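Skovside test flat, bedroom chores. Safety and readiness checklist, July round

Filled in by: Greer MacRitchie
Walked with: Moushumi Bhuiyan (gripper side), Maksym Savchuk (power, cables)
Copy to: Olesia Symonenko
Started Saturday, finished off next morning. Comments are mine unless it says.

Marking: OK / FIX / STOP. A STOP means no powered run till it's cleared. The question at the end of every section is the same as last time, could a machine do this chore by itself yet. Yes, no, or with a person stood there.

1. Before anything moves

1.1 Emergency stop reachable from both sides of the bed. FIX. Reachable from the door side. From the wall side you have to lean over. Second button on a lead please, Maksym has one at Vunska.

1.2 Stop button tested under load. OK. Pressed it 10 times, cut out 10 times.

1.3 Sign on door, people in flat know a run is on. OK. Yevdokiia asked for the sign at eye height, done.

1.4 Fingers inspected for cracks, loose screws, grit in the hinge. OK with comment. One screw took a quarter turn. Should be on the weekly sheet, isn't.

1.5 Finger closing force against the card. FIX. Card says 50 newtons max for soft goods. We measured 68 on the second squeeze. Moushumi thinks it's the old settings file loaded by mistake. Not a disaster but not something I want near a hand. Reload, re-measure, initial it here: ______

2. Floor and walkways

2.1 Clear path all round the bed. FIX. Too much stuff along the walls. A person steps round a bag without thinking, the planner either stops dead or tries to be clever.

2.2 Cables off the floor. FIX. Loose wire by the bed is a snag for wheels and for me. High ones along the wall want clipping where they sag.

2.3 Rug. Taken up. OK.

2.4 Lighting even, no glare on the mattress. OK in the morning. Not checked after 4pm.

Could a machine keep the floor clear by itself? No. It can find things on the floor well enough. Deciding what's rubbish and what's somebody's, no chance at present.

3. Bed and bedding

3.1 Bed stable, does not shift when pushed. OK. Moved a finger's width with Maksym leaning on it, fine.

3.2 Fitted sheet on and flat enough to start. OK. Few creases, leave them, real beds have creases.

3.3 Headboard padded, no sharp edges at arm height. OK. The wood post wants watching, put it in the map as a hard obstacle and not as bedding. Flistix software had it down as a pillow last time.

3.4 Items on bed agreed before run. OK with comment, see below.

Mixed load is what we want from now on. Denim, a checked cloth left in a heap, the two white controllers, the big mask carton. All on the green sheet, all at once, nobody tidying it first to be nice to the machine.
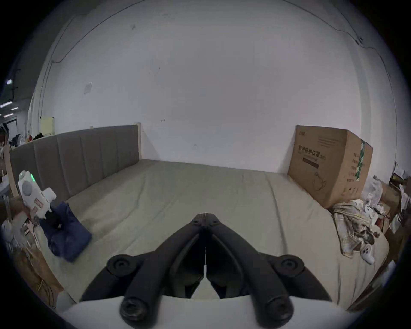 3.5 Denim. Heavy, folded, hangs over the edge a bit. Picking it up is not the problem, picking it up by one layer and having the rest unfold over the wrist is. Moushumi wants the pick point nearer the fold. Try both. Stand clear of the drop side.

3.6 Checked cloth. Light and bunched up so there's no obvious edge. Last round it got lifted, dropped, lifted and then called "folded" by the log. It was a ball. I have asked for the word folded to be taken out of the log untill a person agrees.

3.7 Controllers. Small, hard, rounded, slip out sideways. Catch tray or cushion on the floor that side. Also they sit close to the cloth and will go up with it if the cloth is done first. So controllers first, cloth second. A child would work that out. The planner needs telling.

3.8 Carton. Too wide for the fingers across the front. Do NOT let it try to squeeze a corner. Flaps are shut, keep them shut, an open flap looks like a handle to it. Two hands or a person. I'd say person.

Could a machine clear this bed by itself? With a person stood there, slowly, and leaving the carton. Putting things where they belong is a seperate chore and a harder one.

4. Sheet change

4.1 Not run. Corners of a fitted sheet still beat it. Yurchenko sent a clip that looks good, one corner, edited. Want to see all four in one go with no cuts.

4.2 Hand entrapment between mattress and wall. STOP until the fingers are under the limit, see 1.5.

Could a machine do it by itself? No.

5. Hand-held gripper sessions (people doing the chore with the tool)

5.1 Wrist strap worn. FIX. Two people had it tucked in a pocket.

5.2 Breaks. OK. Kitchen timer, works better than the app.

5.3 Tool put down safe between goes. FIX. Not on the bed please, put it on the shelf. Fingers closed, pointing at the wall.

5.4 Battery charge logged. OK. Pack marked 2000, the charger on the landing is the right one, the one in the kitchen isn't.

Olesia asked me whether the people runs tell us anything about the machine being ready. A little. With the tool I can do the jeans and the controllers easily enough and I'm not gifted. So the fingers are good enough for the bed. What's missing is the looking and deciding. I'd sooner see the money go there than on a third set of fingers, and Moushumi disagrees, put her down as disagreeing.

6. Wrap up

STOP: 4.2
FIX before next powered run: 1.1, 1.5, 2.1, 2.2
FIX when you can: 5.1, 5.3, clips for the high cables

Overall: not ready to be left alone in a bedroom. Ready for supervised clearing of soft things and small things at half speed, once 1.5 is signed.

Maksym to bring the button lead and clips. Yevdokiia to re-walk section 2 with fresh eyes, I've stopped seeing half of it.

G. MacR.

Added after: settings file reloaded, force not re-measured yet, so the line in 1.5 stays blank.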